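Faz um sábado que a mesa não serve para comer, e estou muito contente com isso! Começou com uma caixa de flores artificiais que eu tinha guardada e acabou num fim de semana inteiro a fazer ramos, a desfazer ramos e a discutir comigo própria sobre papel de embrulho. Juntei nesta galeria as notas do que fui experimentando, para quem também gosta de ter flores em casa o ano todo e não tem mão para as verdadeiras (eu mato até cactos).

## Flores, papel e uma jarra escura

**A toalha.** Branca, com folhas cinzentas, raminhos enrolados e flores pequenas. Tive medo de que fosse desenho a mais por baixo de tanta flor, mas o cinzento é tão discreto que deixa brilhar tudo o que se põe em cima. Ficou, e já não a troco!

**A jarra.** Lisa, alta, quase preta, de base arredondada. Durante anos só usei vidro transparente e via-se sempre aquela confusão de arames lá dentro. Com uma jarra escura os pés desaparecem e as cores claras saltam – foi a melhor descoberta do mês.

**O papel.** Laranja, bem vivo, um pouco brilhante. Comprei um rolo da Narico a pensar em presentes de aniversário e depois lembrei-me de o pôr ao lado dos azuis. Que maravilha de contraste! Amarrota-se só de olhar para ele, mas eu gosto dos vincos, dão-lhe vida. 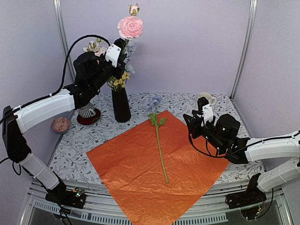 O azul é a minha cor preferida deste conjunto, e é difícil de acertar. Se for muito forte parece plástico à distância; o azul-pervinca, mais lavado, engana muito melhor. Para um embrulho de uma flor só, escolho sempre um pé comprido e com folhas, que enchem o papel sem ser preciso juntar mais nada.

**As rosas.** Uma grande e cheia, cor-de-rosa, com as pétalas todas onduladas, e um botão pequenino por cima dela. Gosto de pôr o botão no ponto mais alto, parece que o ramo ainda está a crescer.

**As amarelas.** Miudinhas, em cacho, metidas junto à boca da jarra. Tapam o sítio onde os pés se juntam e aquecem o resto, que é quase tudo rosa, creme e azul-claro. Nos primeiros ensaios deixei-as de fora e faltava qualquer coisa.

**As azuis no ramo.** Vão a descer por um dos lados, soltas. Experimentei distribuí-las à volta, muito certinhas, e ficou com ar de centro de mesa de casamento – bonito, mas não era isto que eu queria!

**O embrulho.** Folha na diagonal, um bico para cima, a flor deitada ao meio com a cabeça de fora. Depois é dobrar um lado, dobrar o outro e atar com fita. Uso uma da Innes, de algodão, que não escorrega no papel brilhante. Corto sempre fita a mais e nunca me arrependi.

**O que vem a seguir.** Em outubro quero repetir com tons de outono, ferrugens e castanhos, e talvez 2 jarras de alturas diferentes. Já tenho debaixo de olho uma da Weltar, baixinha e larga. Se alguém souber onde se arranja papel verde-azeitona em folhas grandes, diga-me, por favor!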